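Emptying the metal bins

2026-08-09

I have been putting off the bins since last October. There are two of them, grey metal, open at the top, one set behind the other, and they are where everything goes when it has no other place to go. Packaging, half-finished rolls of tape, bottles, things that came in the mail. When the front one is full, stuff gets moved to the back one, and when the back one is full I take a weekend and deal with it.

I bought the pair secondhand from Munther Saab when he cleared out his unit on Donnelly Street. He wanted 26 dollars each and I paid it. They were scraped up already and they have not improved with me. I considered plastic tubs from Udance, which would be lighter and easier to carry to the sink. Charmaine Shezi has those and likes them. Mine don't crack if you drop something heavy in them, so I've stayed with metal.

The way I do it is simple. One bin at a time, back one first. Big items come out by hand and go straight into one of three piles: keep, recycle, trash. I don't read labels or wonder about uses at this stage. If I stop to think about a thing I will still be there at dinner. The small stuff in the bottom gets left until last, and then it gets swept out with a dustpan brush.

The back bin went fast. It was mostly cardboard and I had it down to crumbs and scraps in under an hour. The front one takes longer, as the things in it don't match and don't stack. Clear bottles and shiny wrappers are the worst for this. Bottles roll and wrappers slide under whatever is next to them.

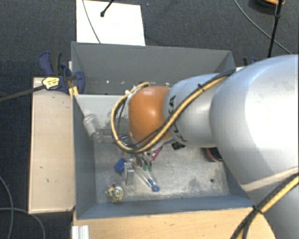
I do the bottles as their own step now. Cap off, rinse, squash, cap back on if the town wants it that way. Ours changed the rule again this year and Tobias Okafor had to tell me, because I had been throwing caps in the trash for months. Shiny wrapping is trash here whatever it says on it. I used to save the nicer pieces for gifts and never used one.

After that I wash the floor of the bin with dish soap and warm water. I tried the Brendora degreaser that Darnell Yazzie swears by and it did take off some old grease, but the stains that were left after it are still left, so I think they are in the metal for good. Scratches I ignore. Where paint has come off I sand the edge a little so it doesn't flake, and every couple of years I mean to repaint. The can of Zimier enamel I bought for the job has been on the shelf since before the pandemic – I should check whether it's any good.

Then a dry with an old towel. Do not skip the corners. Water sits there and you get rust, and I have already had to treat one spot on the underside.

The keep pile was smaller than I expected. A good tape measure, a bag of cable ties, and a padlock with the combination 2827 written on the back in my own handwriting, which defeats the purpose, so I've given it to my nephew for his bike toy box. Everything else went out.

Roksolana Dmytriv asked in the comments last time whether I would be better off with lids. Probably, for dust. But I know that I would pile things on top of the lids and then have two problems.

Next up is the shelf above, which is mostly jars.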